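Home robots still fall short on the washing-up, Rerness trial suggests

A machine that clears the table after tea remains some way off, going by the figures released in March by Flurton, the firm behind the Vollis household arm.

Flurton says Vollis put away 40 out of every 100 items it was given in a trial at Rerness. The arm will cost £2280 when it goes on sale, and the firm calls the result "a strong start". Buyers may see it differently. 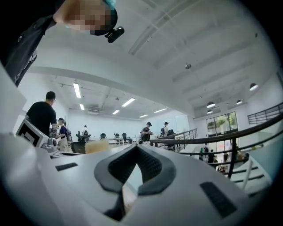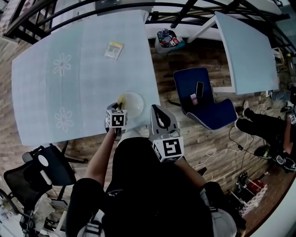
Teaching an arm a chore still takes a great deal of human labour, and the sales leaflet is quiet on the point. People do the job by hand, over and over, and the software is meant to pick it up from them. A person at a pale blue table, with a gripper in each hand and one of its fingers against the rim of a translucent white dome, is doing what most of us manage with no training at all.

Warrick Ellery, who tests appliances for the Magaña buying guide, had Vollis in his kitchen for 3 weeks. "It moved a cup nicely," he said. "Then I moved the cup rack and it was lost."

Flurton would not say when it expects a better score.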